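Module 4: Teaching by Demonstration
Handout for the second practical session

1. Purpose of the session

The first session dealt with motion that is written out in advance by a programmer. This session deals with motion that is supplied by a person. Students will be introduced to the two methods in use on the course, guiding by hand and remote control, and will record a short set of demonstrations of their own. The handout should be read before the practical and brought to it.

2. Terms used

A demonstration is one complete performance of a task, from the agreed starting position to the agreed finishing position. A set is a group of demonstrations of the same task. The person giving the demonstration is called the demonstrator, whether or not that person also operates the recording software.

In remote control, the demonstrator moves a control device and the robot arm follows. The demonstrator sees the arm respond and corrects it while it moves. In guiding by hand, the demonstrator either takes hold of the arm itself or works directly on the objects with hand-held grippers. In the second case no arm is needed during recording, and the movement is fitted to one afterwards.

3. Setting out the task

The Skonda exercise uses a small number of household objects on a plain table. The demonstrator works from the near side with one gripper in each hand. Before each demonstration both grippers are brought back to rest close to the front corners of the table, so that every recording begins from a similar posture. 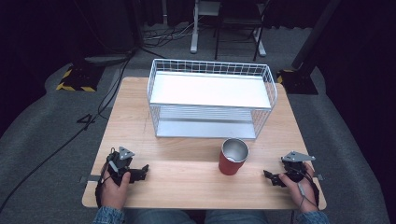 On starting positions, one reader of last year's handout objected that returning to the same posture each time teaches the robot only one way to begin, and asked whether the objects at least ought to be moved. The objection is a fair one. In the present version the posture remains fixed, but the cup is to be set down in a different place for each demonstration. The basket stays where it is for the first set and may be turned for the second.

4. Conduct of a demonstration

Movements should be slow and continuous. A pause in the middle of a reach will be recorded as part of the task and may be copied - students often overlook this when comparing their results. If an object is dropped, the demonstration is stopped and marked as failed. It is not deleted, as failed recordings are used in Module 5.

Both hands are recorded throughout. A hand which has no part in the task should be kept still and clear of the objects.

5. Comparison of the two methods

Hand-held grippers allow a natural pace and give the demonstrator some feeling of contact. They also permit movements which an arm may be unable to reach. Remote control avoids that difficulty, but it is slower to learn, and early sets tend to contain many small corrections.

6. Work to be handed in

Each pair submits 75 demonstrations, labelled in the Wudeseo format, with a written comparison of 2 pages. The deadline is the end of May.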